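### 3.2 Floor coverings in the shared rooms

The second part of the survey concerned the floors of the shared rooms at the two sites, Dundside and Evcombe. Floors are seldom treated in detail in studies of household upkeep. Furniture is listed, cupboards are measured, and the floor is recorded in a single word. We took the opposite course and gave each covering its own entry, with notes on the pile, the joins, the edges at doorways and the state of the areas that receive the most use.

Entries were made by one observer and checked by a second on a later visit. Across both sites the record holds 433 entries, of which 20 were set aside after the check, mostly where a rug had been moved between visits and could no longer be matched to its room. Differences between the two observers were settled by Antunes, who had taken no part in the visits.

Carpet raised the most questions. Residents at Evcombe described it as warm and quiet, and several said they would not give it up. Residents at Dundside were more concerned with cleaning – small items dropped on carpet were said to be harder to find than on a hard floor, and crumbs were said to stay near the legs of chairs. Both groups reported vacuuming the middle of the room more often than the corners. The written cleaning schedules made no distinction between the two.

For this reason we treated the open floor and the edges as separate zones. The open floor is the part that can be reached without moving any furniture. The edges take in everything within an arm's length of a wall, together with the space below tables and shelves. Figure 2 shows carpet at close range. 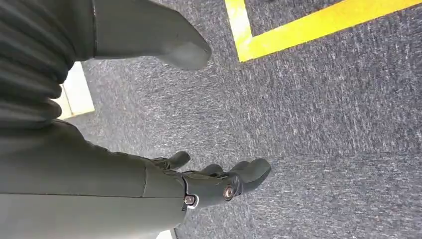

### 3.3 Coding of tidying tasks

Each task was coded by zone and by the kind of object handled. Objects left on the floor were coded as "lift" if they had to be picked up and as "shift" if they were only pushed aside. Vacuuming was coded separately and is not included in either group. A task that crossed from one zone to the other was given both codes, with the zone in which it began listed first. The full list of codes follows the scheme set out by Frade for the earlier Nalterwood survey, with 2 changes – the code for "folding" was divided by size of item, and the code for "waiting" was dropped.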